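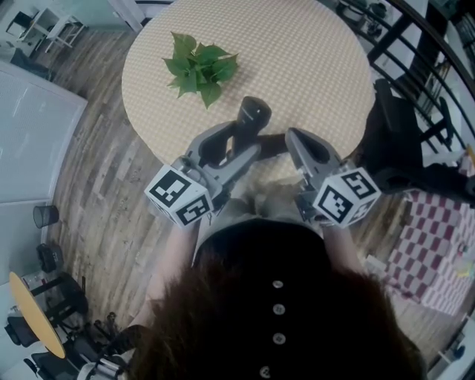
Checked tablecloth

A checked tablecloth is a cloth for a table, woven or printed with a pattern of squares, and I've been meaning to write it up properly for the Ernonura household pages since December (we have 2482 entries now and somehow the only tablecloths among them were lace). The page mostly deals with checked cloths on round tables, as that's where people write in with questions. Rectangular ones have their own page.

Pattern

Checks come in all sizes. Gingham is the one everybody knows, with even stripes of a colour and white crossing each other, so you get a full-strength square, a half-strength square and a white one. Windowpane is thin lines with lots of plain cloth between. Fine grid checks are much smaller and from across a room they nearly read as a plain colour, which makes them handy in beige, cream or pale grey. I'm very fond of these! They hide crumbs, they go with any old chair, and a plant looks lovely on them.

Red and white is still what most people picture, thanks to cafés and picnics. Blue and white is the kitchen version. Beige and cream turned up on my own table when I bought the Ater cloth from Handeo, and I haven't gone back.

Size and drop

The drop is the length that hangs over the edge. To work it out, measure straight across the table, take that away from the width of the cloth and halve what's left. A table 70 centimetres across with a cloth of 168 has a drop of 49 centimetres, and that is quite a lot if you sit there every day – it ends up in your lap. A 247 centimetre cloth is meant for going right down to the floor on a bigger table, and I'd only use one for a party or to hide boxes.

A square cloth on a round table is perfectly all right, by the way. The corners hang lower than the rest and make soft points. With checks you do notice if it's been put on crooked, so I line one row of squares up with the wall and leave it at that.
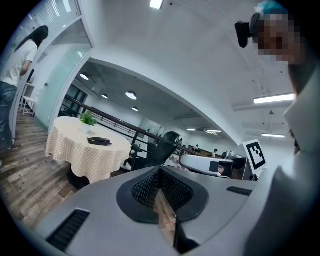

A round table with a beige checked cloth, a small green plant in a white pot and a black mesh-backed chair beside it.

Where they are used

Kitchens and dining rooms, of course, but I keep seeing them in shared spaces and offices too. A cloth takes the hard look off a corner with office chairs in it. Chairs with arms can be a nuisance, though. The arms push the cloth up into folds every time somebody tucks one in, so a shorter drop is better there.

Fabric and care

Cotton is the usual choice and it softens nicely. Linen creases if you so much as look at it. Polyester mixes dry quickly and hold their colour, and wipe-clean coated cloths are fine for families but a bit stiff over a round edge – they stick out in flutes.

I wash cotton ones warm, shake them hard and hang them over two lines so there's no fold down the middle. Iron from the centre outwards while the cloth is still slightly damp. Plant pots want a saucer underneath, please, as a water ring on pale checks takes ages to shift (mine took several goes with Picard soap).

See also: Table runner, Gingham, Oilcloth, Placemat

Last edited 7th March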